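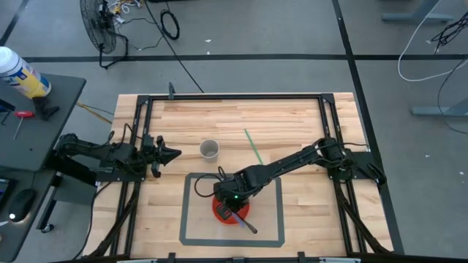
Aisling Madigan wrote to us in October that her Prerell board had been oiled twice in a year and still takes beet juice without a fuss, and could we please tell people that two coats really is plenty? So we're telling you, Aisling!

Prerell Board and Counter Oil, 256 ml

We started making this oil for our own kitchen in Gorkudby, where the old counter had gone gray by the sink and pale everywhere else, and we were tired of products that smelled like a paint store. Prerell has very little smell at all - a bit like walnuts, if you put your nose right up to the bottle - and it goes on with any old cotton rag you have in the drawer.

Wash the wood and let it dry overnight. Pour on a small puddle, rub it along the grain, and leave it for 30 minutes. Wipe off whatever is still sitting on top (do be thorough here, or it stays tacky) and give it a second coat the next morning.

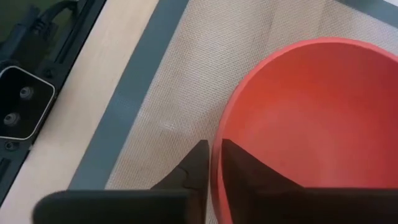
One bottle covers some 40 square feet on a first coat, a little less if your wood is thirsty. Salad servers, rolling pins and knife handles can all have a turn while the rag is still damp with oil. Lay the rag flat outdoors to dry when you're done, please, and never leave it balled up.

Also in the range: Strand, our wax for table legs and chairs, and Runau, a thicker oil for garden benches.

Sold singly or in a box of 2. Keep the cap on tight and store away from the stove.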